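Counter Space in Shared Kitchens — Final Report
Submitted 10/19/22
Group: Thắng Mai (lead, write up), Văn (measuring, diary sheets)

1. What we set out to do

Our unit asked for a small study of a room people use every day. We picked the kitchen bench because everyone in our share house complains about it. Question was simple — how much of the bench is left for cooking once the stuff that lives there is put down, and does moving it help?

We called the project Zillosus. No meaning, Văn needed a folder name.

2. Method

Three kitchens, five days each, so 15 diary sheets in total. Whoever cooked dinner filled in the sheet: where they chopped, what they had to shift first, where they put it, did it go back. We also drew a floor plan of each bench on grid paper and coloured in the bits that were covered before cooking.

Kitchens are named by street. Candard is the big house near the oval, Standar is the flat above the shop, and the third is just called Ours.

Problem with the diary sheets: people filled them in late. Two of the Standar sheets were obviously done in one sitting, same pen, same wording. We kept them but marked them on the chart.

3. What lives on a bench

We sorted things into groups. Daily (toaster, kettle, chopping board). Weekly (scales, blender). Storage (canisters, jars, paper towel). And parked, which was our word for anything on its way somewhere else — mail, a pan with leftovers, tea towels.

Storage nearly always goes along the back wall. Makes sense as it's the part you can't reach easily for chopping anyway. But the row creeps forward. At Candard the canisters had a second row in front by the end, and the board ended up half over the sink.

Toaster ovens were the worst for space becuase the top turns into a shelf. Tea towels mostly. We put a note in the discussion about heat, see below.

4. Results

Chopping happened in the same spot nearly every night, wherever the board already was. People did not move the board to the clear space, they cleared the space near the board. We did not expect this and it changed what we suggested.

Most shifted item was the toaster. Most never-put-back item was the pan lid.

Standar had the smallest bench and the fewest complaints. They keep canisters in the cupboard and get them out. Ours had the most complaints, mostly from Thắng, who also does most of the cooking so fair enough.

5. Discussion

Tea towels on top of a toaster oven should go on a hook. All three kitchens agreed and one has done it so far.

We think the board should be placed first and everything else fitted around it. Daily items to one side, jars along the back in a single row, nothing in front of the board. A lidded pot can sit beside the toaster if the stove is full but it needs to go back after, handle turned in.

Limits: small sample, all students, no one with kids. Also we measured covered area only and not height, so a tall jar and a flat tray count the same. That is a real weakness and our tutor pointed it out at the draft stage, we ran out of time to redo the plans.

6. If we did it again

Shorter diary sheet. Tick boxes. Measure at breakfast as well as dinner, as the toaster is in use then and the bench probly looks pretty different. We would also like to try the board-first layout in one kitchen for a full month and leave the others alone to compare.

Grid paper plans and the sheets are in the folder handed in with this report.

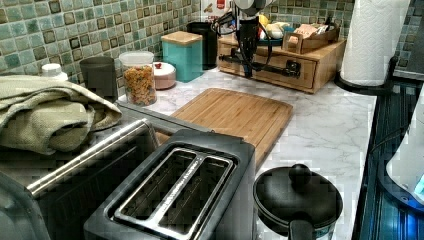

The colour key for the plans is on the inside cover. Green is daily, blue is weekly, yellow is storage, red is parked. Standar plans use orange for storage — the yellow pencil went missing.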